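Komum Colada: preguntas frecuentes

Respuestas a las consultas que más recibimos sobre el alquiler del robot de lavandería de dos brazos. Si su duda no aparece, escríbanos desde el formulario de contacto.

¿Qué incluye la cuota mensual?

El robot con sus dos brazos y pinzas, la base móvil, el cargador, la puesta en marcha y las actualizaciones. La cuota es de 700 euros al mes, IVA no incluido. El detergente, el agua y la electricidad corren por cuenta del cliente.

¿Hay permanencia?

El contrato mínimo es de tres meses. Después se renueva mes a mes y se puede cancelar con 14 días de aviso.

¿Puedo probarlo antes?

Sí. El periodo de prueba dura 30 días y se descuenta de la primera cuota si decide continuar. Si no continúa, solo se factura el transporte.

¿Quién hace la instalación?

En la península, nuestro socio Mandalon. Para Baleares y Canarias consulte plazos, porque dependen del envío marítimo. La visita ocupa una mañana y conviene que esté presente la persona que va a manejar el equipo.

¿Cuánto espacio necesita?

Un pasillo libre de 158 cm delante de la máquina. El suelo debe ser liso y sin escalones. Las alfombrillas hay que retirarlas.

¿Sirve para lavadoras de carga superior?

No. Por ahora solo trabaja con carga frontal y puerta abatible. La versión para carga superior — proyecto Pranau — está en pruebas y no tiene fecha de venta.

¿Abre y cierra la puerta?

La abre si el tirador es accesible desde delante. Algunos cierres duros requieren un adaptador, que se pide aparte.

¿Reconoce los programas de mi lavadora?

Los programas se registran durante la instalación. Si cambia de lavadora hay que repetir ese paso, también cuando el modelo nuevo es de la misma marca.

¿Separa la ropa por colores?

Distingue prendas claras y oscuras. No lee etiquetas de composición, así que la lana y la seda deben apartarse a mano.

¿Qué cesto debo usar?

Uno rígido, abierto por arriba y sin tapa. Los de tela se deforman al soltar la ropa y no los admitimos. El cesto se coloca en el suelo, centrado delante de la puerta y entre los dos brazos.

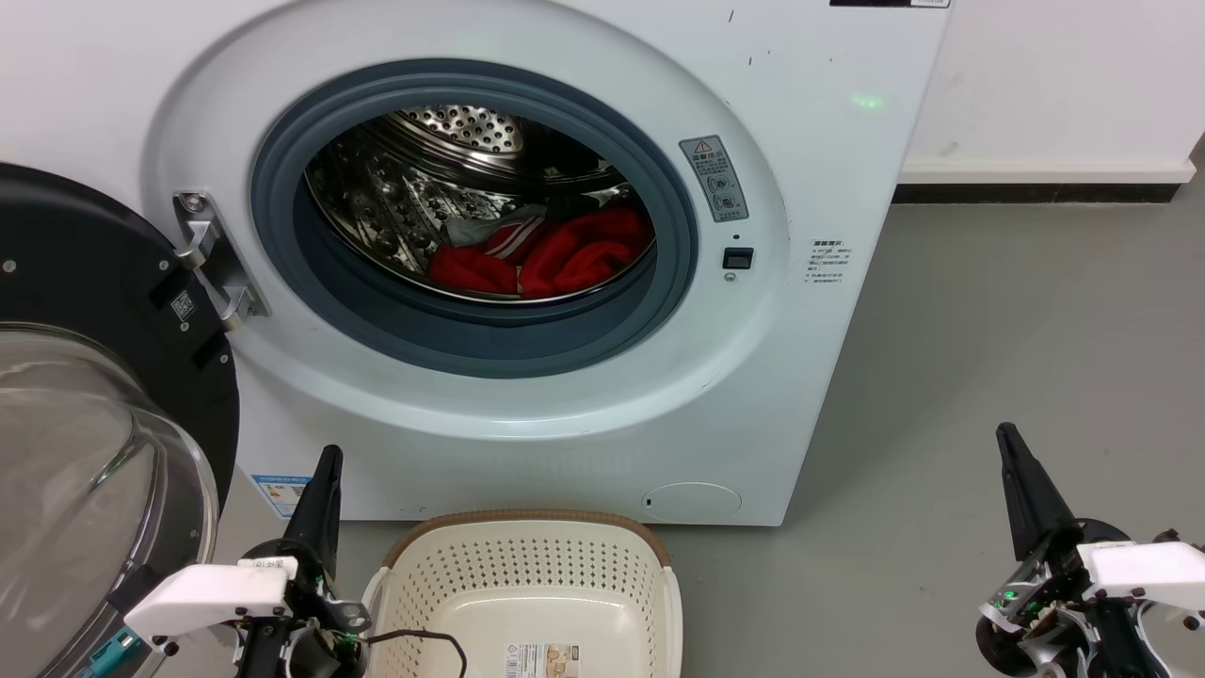
¿Qué pasa si se le cae una prenda?

Lo intenta dos veces. Si no la recoge, se detiene y envía un aviso al móvil.

¿Cómo se limpian las pinzas?

Con un paño húmedo y jabón neutro, siempre con el equipo apagado. No use lejía ni disolventes.

¿Qué cubre la garantía?

Todas las piezas mientras dure el alquiler, salvo golpes y daños por agua en las muñecas de los brazos. Las reparaciones se hacen en el taller de Savolainen y durante ese tiempo no se cobra la cuota.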